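Gripper comparison guide, revision 2024-10-20
Section 4. Side-by-side trial: two-finger gripper against multi-fingered hand

Read Section 3 before you start. If the wrist adapter has not been torqued and the controller has not been told which tool is mounted, nothing you record in this section is worth keeping.

The sales sheets for both the Derach two-finger gripper and the Gellow hand say they handle "everyday objects." Neither sheet says which objects, how many tries were made, or who picked up the ones that fell. The trial below is meant to replace that phrase with a number from your own table.

4.1 Before you mount anything

1. Switch off the arm at the controller and wait for the status light to go out.
2. Fit the two-finger gripper first. Starting with the simpler tool shows up problems with the table or the camera early.
3. Load the matching tool profile in Matora. Check the payload value by eye. The software has been known to keep the old one after a swap.
4. Set the speed limit to 30 percent. Leave it there for both tools.

CAUTION: Keep the appliance switched off and unplugged for the whole trial. Metal fingertips and a toaster's heating elements do not belong together under power.

4.2 Setting out the task

The bread task is the one we trust most. A slice is soft, thin and slightly different every time, and the slot leaves little room for a bad approach. Rigid blocks make every gripper look good, and vendors like them for that reason.

5. Place the toaster on the table and secure it so it cannot slide.
6. Stand one slice in the rear slot. Leave the front slot empty.
7. Route the power cord clear of the arm's path. It must not cross the area where the wrist comes down.
8. Move the arm to the start pose with the fingers open, to the left of the toaster.
9. Save the pose. Use it for every attempt with that tool. 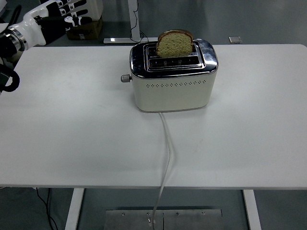
Dezső Fülöp objects to the start pose in step 8. Coming in from the left favors the hand, he says, because its fingers can close on the slice from the side while the two-finger gripper has to turn its wrist first. He would run each tool from its own best pose and report both poses with the results.

We have kept the shared starting side, though his point is fair. If you let each tool choose its own approach, say so at the top of your log. Do not mix the two methods in one table.

4.3 Running the attempts

10. Run 100 attempts with each tool. Fewer than that and one stale loaf can decide the outcome.
11. Change the slice every 8 attempts, or sooner if it tears.
12. Score an attempt as a success only if the slice leaves the slot whole and is set down flat. A slice that is lifted and then dropped is a failure.
13. Write down every failure as it happens. Do not rerun a failed attempt to "confirm" it.
14. Swap tools, repeat steps 1 through 9 with the new profile, and run the second set.

NOTE: In our first run the hand managed 56 clean removals. The demo reel had led us to expect better. Kevser Tekin repeated the set in November with fresh fingertip pads and saw no change we would call an improvement.

4.4 Reading the result

A higher score for either tool tells you about bread, this toaster and this start pose. Before you extend it to mugs or cable plugs, run Section 5. Record the calibration time as well, since a hand that needs its joints zeroed between sets costs more than the success count shows.

If the two scores are close, choose the tool you can repair with parts on the shelf.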